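Notes from my desk: the winter giveaway has a winner (well, a few)

2021-09-13

Hello again, and a big hello to everyone who joined the list during August, when the entry form was open and my inbox went slightly bananas.

First things first. The Winter Warmer draw is done! Jagadeesh Arumugam took out the main prize, the Arska wool blanket and the hamper from Pettigrew, and he wrote back within the hour to ask if the hamper had the ginger biscuits in it. It does, Jagadeesh. Gopinath Joseph won the second prize, a Broren teapot with enough loose leaf to last him until summer. The runners-up have all had an email from me as well, so please have a look in your junk folder, particularly if you entered with a work address. Those seem to swallow everything I send.

I was hoping for 400 entries and ended up with more than 3,000, so thank you, and also, goodness me. A chunk of those had to come out before the draw. Most were doubles. The terms said one entry per person, and I know some of you hit the button again when the page hung on that first night, so I kept your first entry and took out the rest. You weren't penalised for it and you were still in the running. A handful came from overseas, and I felt bad about those, but the prizes could only be posted within Australia and I did say so (in the small print, I admit, where I don't read things either).

A few of you asked how the draw works. Every valid entry gets a number in a spreadsheet, in the order it came in, and a random number generator picks the rows. My neighbour sits next to me while I press the button and signs a bit of paper afterwards. She is not allowed to enter. Neither is anyone in my family, which my brother brings up every single time, and I'm sorry, but he can buy his own blanket.

If you've won something, you have 13 days from my email to send me your postal address. After that I redraw, and I really don't like redrawing. Last time I had to do it the original winner turned up the very next morning, full of apologies, and I had already told somebody else the good news. Just hit reply, put your address in, and add a phone number if your place is tricky for couriers to find.

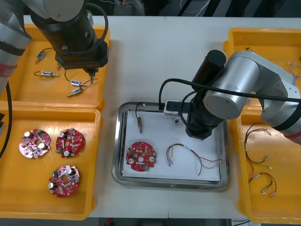 One more thing on the subject of prizes, and it's a bit of a grumble. Someone set up a page last month using my name and my photo and messaged people to say they'd won, then asked for a card number to cover the postage. I will never ask you for a card number. Postage is always on me. The winners' email comes from the same address as this newsletter, and if you get anything else claiming to be from me, please don't click on it. Forward it to me if you can and then delete it. I've reported the page twice and it has gone for now.

The next giveaway is already in the works. Lostance have offered seven picnic sets for spring, one winner each, and this time I'm changing the question. "Tell us why you'd like to win" got a lot of "because it's nice", fair enough, so I'm going to ask for your favourite spot to eat outdoors. Twenty-five words or fewer. It'll be judged on the answers, with no random draw, so take your time over it and please don't send me your whole holiday diary.

The entry form will go to this list before I put it anywhere else. Keep your details up to date using the link at the bottom, especially if you've moved house this year, and write back if your confirmation email from the winter draw never turned up.

Talk soon, and rug up!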